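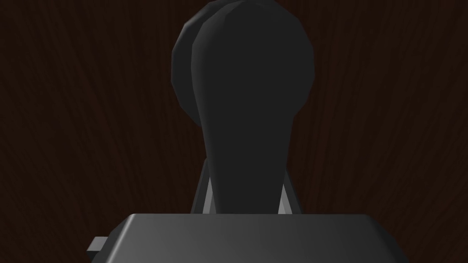
Span of control is the number of people who report directly to one manager. For this course, count only reports whose annual review the manager signs. Dotted-line reports and contractors are left out. The figure says how wide a job is and says little about how hard it is. The difference can be drawn as a gripper holding an object with a narrow stem, with one finger on each side: two contacts, placed at the base. A manager with two reports may likewise carry a heavy load through both of them. Record span and load in separate columns.

Case 1: Gromness

Gromness had 857 employees when Selina Schwaiger was made head of lending operations. She took over 21 direct reports from two earlier managers. Reviews were late, and most credit decisions above branch level waited for her signature. She made three changes in the first year.

1. Four team leads were appointed from inside the department.
2. Signing limits were written down for each lead.
3. The weekly meeting was split into a short status call and a longer monthly session.

Her span fell to six. Late reviews fell from 129 to zero by November. Note that the case does not separate the effect of the signing limits from the effect of the new leads. Be ready to say how you would separate them.

Delegation and the gap between roles

When two managers share a process, each step needs one named owner. Steps with no owner tend to sit at the handover, where both managers assume the other will act. Picture two gripper fingers standing well apart with an open gap between them. Each finger is a role, and the gap is the handover. On your process chart, mark every handover with a G and write the owner's name beside it.

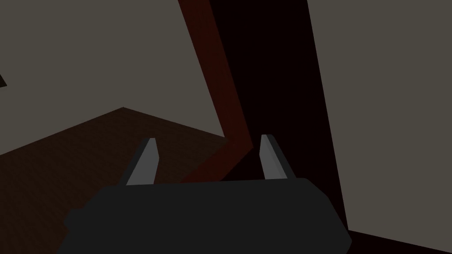

Authority can be delegated in full, in part, or on condition of a later check. Partial delegation causes the most trouble in the cases, as the limit is often spoken and never recorded. Treat the limit as part of the role itself. The two light gray fingers rise from one wide, dark body, and two deputies under one director should be charted the same way: separate lines, common base. If the lines start from different bases, the case is one of shared authority and belongs in Unit 5.

Reading for the next session

Badawi, course reader, section 3, on written limits.
Sýkora and Moriarty, the Dristell case, tables 1 and 2 only.

Hand in the process chart for Dristell, one page, on May 7, 2026. Charts without marked handovers will be returned ungraded.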